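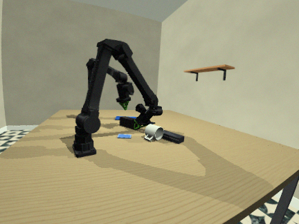
Two arms at a tabletop task in the simulator, with a mug, a black box and other small items on the table.

Pinirus Two-Arm Kit: Frequently Asked Questions
Last updated 29 January 2026

We collected the questions which customers send us most often before they order. If your question is missing, please write to us through the contact form and we will answer in two working days.

What is in the kit?

The kit has two table-mounted arms, two grippers, two power supplies, the table clamps, and one year of the Skemik simulator for one workplace. Cables are included. A computer is not included and a table is also not included, because shipping a table costs more than buying one near you.

Can I buy only one arm?

Yes. The single arm is sold under the same name with the word Solo. You can add the second arm later and the software will find it after a restart. Please note that two Solo boxes cost a little more than the full kit, so if you already know that you need both arms, order them together.

What is Skemik?

Skemik is our simulator. It shows the arms, a table, a room and objects which you choose from a library. You write your program once and run it first in Skemik and then on the real arms. The picture at the top of this page was rendered with it. The object library has 567 items at the moment, most of them things from a home or an office. You can also import your own objects, if you have a 3D file of them.

Can I try Skemik before I buy the arms?

Yes, there is a trial for 30 days. All functions are open in the trial except export of recordings. We do not ask for a payment card.

Why are the fingertips green and full of holes?

It is a soft printed lattice. When it presses on an object, it bends a little and follows the shape, so it holds round things better than a hard flat finger. The green color is only the color of the material. Black fingertips can be ordered for the same price, but many customers tell us that green is easier for their cameras to find.

How long do the fingertips live?

It depends very much on what you pick. With cardboard and plastic, our own test pairs are still good after many weeks of daily use. With sharp metal parts they get cuts quickly, and for such work we sell a closed fingertip. Replacing a pair takes a few minutes and needs only the small hex key from the box.

Can the gripper pick up a mug which lies on its side?

In most cases yes. The gripper can take it by the rim, by the handle or across the body, and which one is best depends on how it lies and what the other arm is doing. We include a practice task for this called Moynihan. It starts with easy positions and becomes harder. Many beginners lose patience at level four — this is normal, and the notes to the task contain some hints.

How heavy can an object be?

One arm can carry 600 grams at full reach. If both arms hold the same object, do not simply double this number. The load is almost never divided equally, and we recommend to stay under 900 grams together.

How big should my table be?

Both arms should be clamped at one side of the table, so that they share the space in front of them. A long table is comfortable, as you can keep the far part free for finished objects. The top must be between 2 and 5 centimeters thick for our clamps. Glass tops are not allowed.

Will the arms hit each other?

The controller checks the distance between the arms all the time and slows them down when they come close. This check works also in Skemik, and it is on when you install the software. You can turn it off for research purposes, but then damage from a collision is not covered by the warranty.

Do shadows in the simulator matter?

For programs without a camera, no. If you train with camera pictures, yes, quite a lot. A large arm throws a large shadow on the table, and a model which never saw such shadows can be confused by them. In the light menu you can move the lamp, make it softer or let Skemik change it for every run.

Which other software does it work with?

There is a Python package and a plain network interface. The recordings can be opened in Pleller, our free viewer, on all usual systems. We are working on a version of Pleller for tablets and plan to release it in February.

How much does it weigh, and how is it shipped?

The full kit weighs around 19 kilograms and comes in two boxes. Sometimes the boxes arrive on different days — please wait for both before you report a missing part.

What is the warranty?

Two years for the arms and the power supplies, six months for the grippers. Fingertips are a wearing part and have no warranty, except when they arrive damaged.

Can I return the kit?

You can return it in 30 days if the arms are clean and all parts are in the box. The return shipping is paid by the customer. Opened fingertip packs cannot be returned.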